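Plistero Laundry and Wardrobe Care – Frequently Asked Questions

We get a lot of the same questions by phone and email, and Zerrin Ertürk (who answers most of them) has been asking for years to have them written down in one place. So we finally sat down together over one long December evening and did it. If yours is missing, write to us and we'll add it. The page has grown a good deal already.

How does the pickup service work?

You fill your bag, you leave it by the door or with your front desk, and we come by between 7 and 10 in the morning. Most bags come back to you two days later, folded and sorted by person if you asked for that. You don't need to be home. If your building has a code or a tricky side entrance, please put that in the notes when you book – our drivers are patient people, but they do appreciate a hint.

Do I have to sort my clothes before you pick them up?

No, and please don't worry about it. We sort everything again when it arrives, by color, by fabric, and by how warm a wash it can take. What does help is keeping anything fragile in its own small bag, and telling us if something is new and bright. New reds and oranges are the ones we keep apart for the first few washes.

What should I check before the bag goes out?

Pockets, mostly. We check them too, and we keep a dish of coins, hair ties and earbuds for people to claim, but a tissue that hides in a sleeve pocket can spoil a whole dark load. Zip up the zippers, undo the buttons, and pull the sleeves the right way round if you have a minute. If you'd like something washed inside out, turn it before you pack it and we'll leave it that way.

Why do my fleece and soft knits go bobbly, and can you stop it?

Those little balls are called pills, and they come from rubbing. Soft brushed fabrics have loose fibers on the surface, and every time they rub against a rough neighbor in the drum, a few of those fibers tangle together. We can't stop it altogether, but we can slow it down a lot. We wash fleece with other soft things, in cool water, on a short gentle cycle, and we never put it in with jeans or towels. Towels are the worst, I'm afraid. They shed lint all over everything, and fleece holds on to lint like nothing else.

At home you can do just the same. Use less detergent than you think you need, skip the fabric softener (it leaves a coating on the fibers and flattens them), and take the garment out soon after the cycle ends. If there are pills already, a fabric shaver used lightly on a flat surface will tidy them up. Go slowly around the seams, where the fabric is thicker and easy to nick.
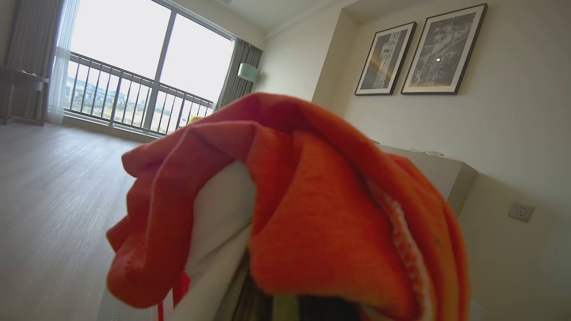 Soft orange-red knit with a fuzzy inner seam, bundled up in thick rolls and creases.

How do you fold thick, soft things so they don't take over the whole drawer?

We're asked this one all through the cold months, and I have opinions about it! A chunky fleece doesn't want to be folded small right away. Lay it face down on a bed or a table and smooth it from the middle outward with your palms, so the air goes out of it. Bring one side in to the center, lay the sleeve straight down, then do the other side. Now fold up from the hem in thirds, pressing gently each time. You should end up with a soft brick that will stand on its edge.

If it springs open again, you've probably left a sleeve doubled up inside. Open it and start over, it only takes a moment. For the really bulky ones, rolling works just as well, and a roll tucked into its own hood will stay shut in a suitcase. I wouldn't hang them for long, though. The weight pulls on the shoulders and leaves those little peaks from the hanger.

Can you wash things without losing the tags?

Yes. We don't remove care labels, and we'd ask you not to cut them off either, at least not before we've seen the piece once. If a label scratches, tell us and we'll note the washing instructions on your account, and then you can snip it with a clear conscience. We mark each bag with its own number, never the clothes themselves, so you won't find ink or staples on anything.

Do you dry everything in the dryer?

We do not. Cottons, bedding and towels go in the dryer on medium. Fleece and knits are dried flat or over a wide rack, with the seams pulled straight while they are still damp. Thick inner seams are always the last part to dry, so that's where we feel before anything gets folded. If you put a fleece away with a damp seam, you'll smell it within the week, and then the whole thing has to be washed again.

How big are your bags?

The small bag is named Tjoa and the large one is Palach, and before you ask, they were named by Yayra Eshun, who sewed the first ones and was entitled to call them whatever she liked. The small holds a week of clothes for one person. The large holds 1,728 cubic inches more than the small, which sounds very grand but comes to exactly one cubic foot – enough for an extra blanket or a couple of bulky sweaters.

What does it cost?

Prices are by the bag, so you won't be charged by weight. The current list is on the Prices page, along with the discount for a standing pickup. Comforters, rugs and curtains are priced one at a time, and we'll always tell you the figure before we start.

Where do you pick up?

All of Tarmont, including the streets on the far side of the river, and we now stop at more than 3,000 addresses. If you're just outside the line on the map, ask anyway. We can often add a door or two to the end of a route.

Something came back that isn't mine. What now?

Oh dear, and we're sorry. Put it in a bag by itself, send us a message with your bag number, and we'll fetch it on the next morning run. The same goes if something of yours is missing. Stray socks are kept at the front counter for three months.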